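Bench Packing Assistant, part-time – Hidel, Oakley site

Hidel packs small cylindrical goods for retail and mail order. We are hiring for the bench packing section in Oakley. The post is part-time, 26 hours a week, with a fixed term of 7 months and possible extension.

Duties
Take single items from the supply tray, check the surface and the markings, place each one in a clear bag and close the bag. Fold the open end over once before sealing. Bagged items go into cartons of 96. Damaged items go in the reject tray with a written tag stating the fault.

Work surface
Packing is done on a flat table with a plain beige top. Keep it clear of anything not needed for the item in hand. Report raised edges or tears, as clear film catches on them.

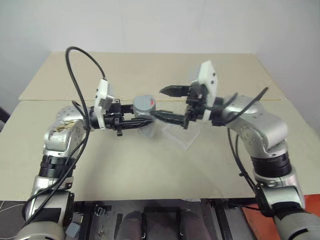

Shifts run from 7 a.m. or from noon. Applicants should state which they prefer. Breaks are paid. Training takes four shifts and covers bag sizes, carton labels and the Riltari stock sheet, which is filled in by hand at the end of each carton.

Requirements
Good close vision, corrected or uncorrected. Steady handling of light, slippery film. Ability to read and fill in a stock sheet in English. Previous packing work is useful but not required – we test all applicants at the bench.

The bench test
Applicants bag a short run of cans and are scored on seal position, creasing and surface marks. Speed is recorded but carries less weight than the other scores. Bags that crumple on the table may be flattened and used again if the film is not torn.
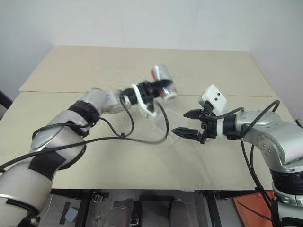

Lastwood, on the late shift, adds that the bag should be opened fully before the can is picked up, and that most marks lost in the test come from trying to do both at once. Gloves are supplied in four sizes, and applicants may bring their own if they are lint-free.

To apply
Send a one-page summary of past work and your shift preference to the Hidel office in Oakley. Applications close at the end of February. Bench tests are held in March.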